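Small electric pot tips (collected from everybody, keep adding)

Posted by Ritu Semwal, April 27, 2022

Cleaning first, most people skip it. Unplug. Let it cool all the way. Warm water, drop of dish soap, soft sponge. No steel wool, ever. Never dunk the base. Damp cloth on the outside, dry cloth right after, expecially around the dial.

Burnt rice on the bottom: water to cover, spoon of baking soda, low for 12 minutes, leave it overnight. Scrape with a wooden spoon. Kusum Mittal uses lemon peel instead, same idea, smells nicer.

Glass lid. Don't run cold water on it hot. Greasy ring under the rim comes off with an old toothbrush and vinegar. Knob loose? Screw is on the underside, quarter turn, stop. Over-tighten and you can crack the glass.

Boil-overs. Fill to two thirds, less for lentils or milk. Tilt the lid a little once it bubbles. Few drops of oil in pasta water helps some.

Noodles for one: 6 minutes on medium, then off, lid on, let sit. Eggs go in cold water, not boiling.

Where to put it. Flat dry counter, out from under the cabinets, steam wrecks the doors. Cord to the back. Turn the handle in so you don't catch a sleeve on it, did that in October, soup everywhere.

Storing: lid upside down in the pot with a dish towel between. Bone dry or it gets that musty smel.

Curry smell that won't leave? Half water half white vinegar, simmer with the lid on, rinse twice.

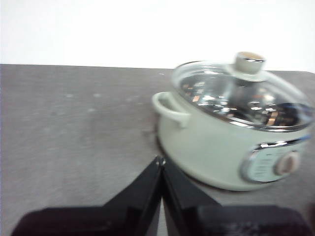

Can I leave soup in the pot overnight and reheat it in the morning?

Better to move it to a shallow container and get it in the fridge within two hours. Reheat in the morning till it's bubbling, stir a few times.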